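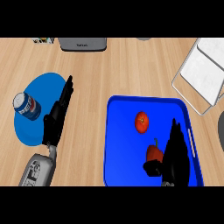

A soda can lying on a round blue mat. Computer rendering.

Give me back my radio station

I bought Stultum five years ago, mostly for the car radio. It had 33 licensed songs, and I must have put 115 hours into driving in circles just to hear them. Then in May a patch came down overnight and nine of those songs were gone. The patch notes called it "audio maintenance." Come on!

I get that music licenses run out. My friend Leanne Hartley clears songs for commercials, and she's explained it to me more than once (very patiently, over tacos). A studio pays for a set number of years, the clock hits zero, and somebody has to pay again or pull the track. Fine. But I paid full price for a game with those songs in it — they were all over the trailer — and the box never mentioned a clock.
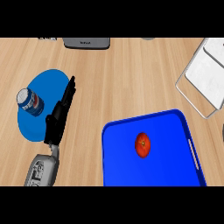

So what should they do?

Put the end date on the store page, for starters, right next to the file size. If a song is good enough to sell me the game, license it for as long as you're selling the thing. And if you really can't, hire somebody to write new music to fill the hole. Zosmont did that with its roller derby game and I like a couple of the new tunes better than the old ones.

Stultum just plays the same fake tire ad twice in a row now. I've started driving with the radio off.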